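Drallach Memorial and Remembrance Society
Minutes of the February meeting, Plakwood Hall

The meeting opened at 7 p.m. with 11 members present, which is a very good turnout for this time of year, and the chair thanked everyone for coming out on such a miserable evening. Four members had sent their regrets. We began, as we always do, with a minute of quiet for those families in Drallach and Plakwood who have lost someone since we last met.

Minutes of the last meeting

These were read and approved with one small correction. The hymn books went to the chapel on Fandine Road and are not in the hall cupboard, so please stop looking for them there!

Notice board and printed notices

We had a long and very friendly talk about the death notices we print for families who ask us to. Several members felt that the notices have grown a little stiff over the years, and that people would much sooner read that someone loved her tomatoes or sang alto for half her life than see a long list of dates. Others pointed out, quite fairly, that the dates and the family names are what people go looking for later on, especially those tracing their relatives. It was agreed that we will keep the family names and places as they are and leave room for a few more lines about the person. The secretary will draft a new sheet for families to fill in and bring it next time. Members with a favorite notice they have clipped and kept are warmly invited to bring it along.

It was also agreed that no notice goes to the printer until a member of the family has read it through. We had one spelling slip in the fall and we were all very sorry about it.

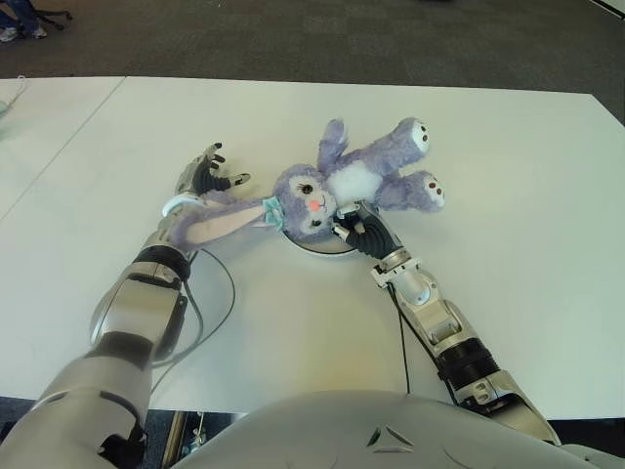
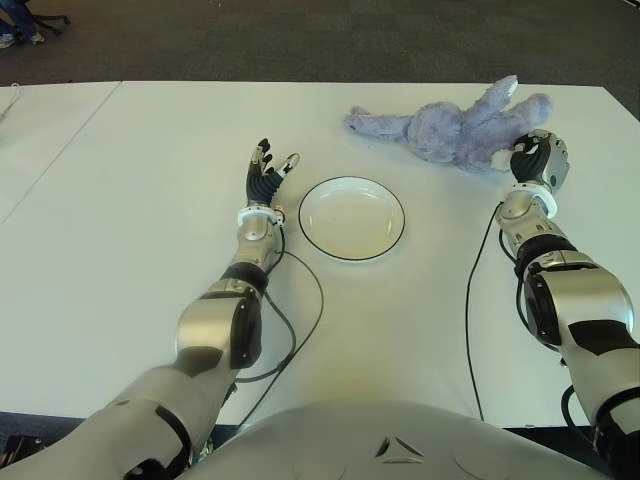
Money

The balance stands at $1,421, with the printer's bill still to come out of it. A gift was received from a family in Plakwood in memory of their grandmother, and a card of thanks has gone back to them. The members voted to spend up to $33 on stamps and plain cards, the last box having run out over Christmas.

The book of remembrance

The book has been moved to the front table in the chapel, where the light is better, and visitors seem to be finding it more easily. The page for last year is full. The Yusof Bindery has offered to add new leaves in the spring if we can spare the book for a couple of weeks, and everyone was happy to say yes, provided there is a plain notebook left out in its place so that people still have somewhere to write. Names from the notebook will be copied in afterward in the same hand as the rest.

A question was asked about whether pets may be entered. This led to some very tender stories and we ran over our time a good deal. It was decided to leave the main book for people and to look into a smaller book for animals, which could sit beside it.

Spring tea

The tea for bereaved families will go ahead in April in the large room at Plakwood. Sandwiches and two kinds of cake, as before, and please could we have more decaf this time. Last year some guests did not know where to hang their coats and stood about in the passage, poor things, so one member will greet people at the door and another will see them to a table. There will be no speeches. The candle table was much liked and will be set up again near the piano.

Rides can be arranged for anybody coming in from Fandine. The sign-up sheet is on the back of the hall door.

Other business

The flower beds by the memorial bench need cutting back before anything is planted. Bring gloves and your own clippers. The brass plate on the bench has come loose at one corner and will be seen to at the same time.

A letter was read from a daughter who moved away many years ago, thanking the society for sending her a copy of her father's notice. She has it on her kitchen wall. The secretary will write back on behalf of us all.

The meeting closed at 8:50 p.m. and tea was served. The next meeting will be in March at the usual hour, in the same room.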